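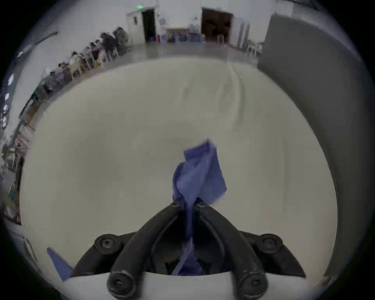
When Eleri Llewellyn started planning the equipment budget for the Kneath workroom, she had a spreadsheet with one line in it that said "grippers" and a question mark. "I'd never bought one in my life," she says, laughing. "I'd bought plenty of desks."

She and Callum Pilkington run the cloth-handling side of things at Dramthorpe, where people spend their days picking up, folding and putting down soft things with hand-held grippers so that a robot arm can eventually learn to do the same. I caught them on a Friday, over a very late lunch, and we talked mostly about money.

The first quote came from Hukisov, at $4,000 a unit. Purkevari came in at $3,000, with spare fingers thrown in, and Callum admits he went back and forth on it for most of November. "You look at the price of the thing and you forget the bits that wear," he says. "Fingers wear. Screws work loose. So I wanted to know what a finger costs, and how long I'd wait for one, and you'd be amazed how hard it was to get a straight answer out of anybody."

They ended up ordering 2 from Purkevari to try before committing to more, and Eleri put aside $2,431 for parts, tables and what she calls the boring stuff - sheets, chairs, cloths, a shelf to keep it all on. It went faster than she'd expected, mainly on tables.

Cloth, they both tell me, is a good test of a purchase. A crumpled piece bunches up and flops over the fingertips, and if the grip is poor you find out in a minute or so. "Bring your own rag to the demo," Callum says. "The salesman's block of foam will always look wonderful."

What would they do differently? Eleri thinks for a while and says she'd have asked the people on the workstations sooner. Their wrists had opinions about weight that never made it into her spreadsheet. Callum would have budgeted for the robot arm in the same year, and he is still a bit sore about that. The arm is down for next spring, if the quote holds.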